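4.2 Bedside work at the Skinmont

I had expected the housekeepers to talk about bed making, and they did, but what kept coming up was the small stuff next to the bed. Phones, cords, drawers, whatever has slid down toward the wall. At the Skinmont a room attendant used to do all of that in one sweep, and now the sweep is shared with a machine – so somebody has to decide who gets the corner. 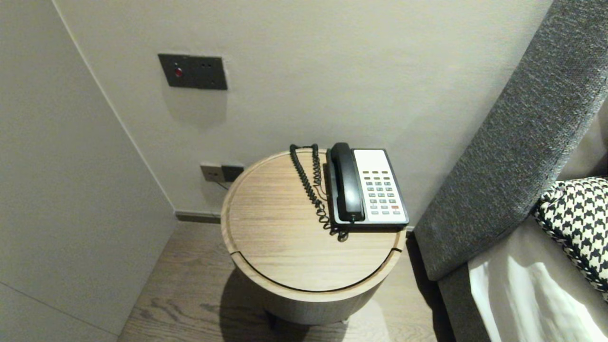 Figure 3. Bedside table with corded telephone, between headboard and wall.

Līga Vītola, who trained the morning crew, told me she still does the phone herself. "I know where the cord wants to go," she said, and I wrote that down word for word. We logged 665 bedside tasks in April, and in 300 of them an attendant stepped in before the arm had finished.

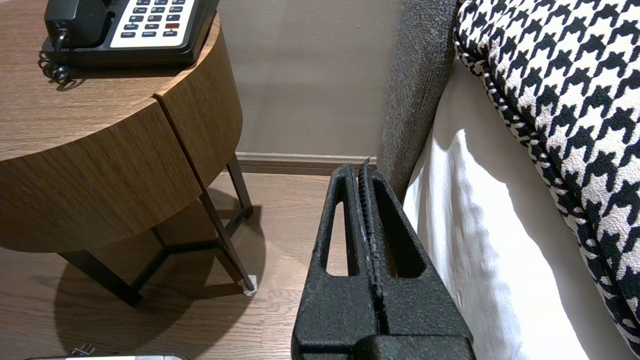

I don't read that as people refusing the thing. Most of them liked having less bending to do! What bugged them was the waiting, and the feeling of being on call for it (Roel Van der Linden called it "babysitting," pretty cheerfully). Their old rhythm was gone and the new one hadn't settled yet.

Drawers were a different story. Attendants check them for things guests leave behind, and they told me they didn't want to hand that over – if a ring goes missing, it's their name on the sheet.

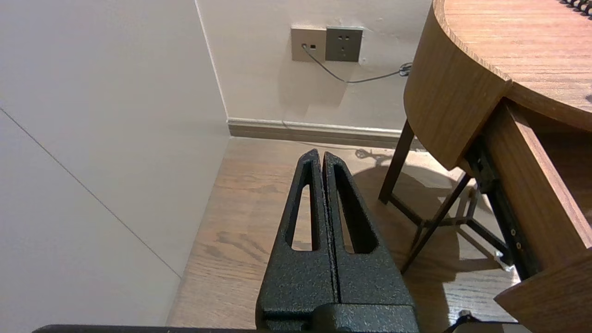 Figure 4. Open drawer at the desk, gripper in the foreground.

Marijke Verstraete now signs for drawers separately, a change she asked for herself. I come back to it in 4.3, along with the pay question.

Contact: Anouk Verhoeven, Prisik | © Prisik | Back to top
Last updated: April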